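Comparison of Two Gripper Controllers for Picking Mixed Objects from a Metal Bin
Final project report, Automation Laboratory, Skidthorpe

1. Purpose of the project

The project was set up to compare two gripper controllers, referred to in this report as Polten and Cidine, on the same picking task. Both controllers were used with the same robot arm and the same two-finger gripper, so that any difference in the results could be traced to the way each one closes the fingers and reports a grip. The work was carried out between March and July as part of the final year programme.

Earlier work in the laboratory had dealt with objects placed singly in the middle of a flat tray. The present group was asked to study objects resting near walls and in corners, where one or both fingers may meet the bin before they meet the object.

2. Equipment and layout

The arm is a KUKA model already installed in the laboratory. It reaches into an open metal bin with sloping sides, behind which stands a second bin of the same type. A bar clamp is fitted near the junction of the two bins. Objects were chosen to differ in shape and surface, and include toy building blocks, plastic toys, a small transparent item and a round hairbrush with a cylindrical head.

Corner positions required the most careful setting. With several toys grouped at the back right of the bin floor, the gripper has to come in with one finger against the back wall and the other down the right wall. The approach angle was therefore entered separately for corner picks and was kept the same for both controllers.

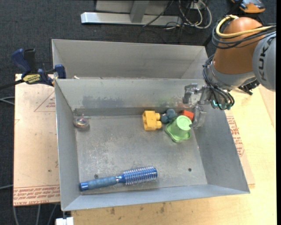 3. Method

Each controller was given 200 attempts under the same conditions. An attempt was counted as successful if the object was lifted clear of the bin and held for 10 seconds. Objects were returned by hand to new positions after each attempt. A further 69 attempts were made during setting up, giving 469 in all; these are left out of the comparison.

4. Results

Polten completed 148 of its 200 attempts and Cidine 163. The difference came mainly from corner positions, where Polten often reported a firm grip when a finger was pressing on the wall. Cidine was slower to close but gave fewer false reports. Neither controller handled the transparent object well.

5. Limits of the work

Only one gripper was available, and the finger tips were not changed during the project. The group recommends that the trials be repeated with narrower tips before either controller is adopted for teaching use. The settings files and attempt records are held with the laboratory copy of this report.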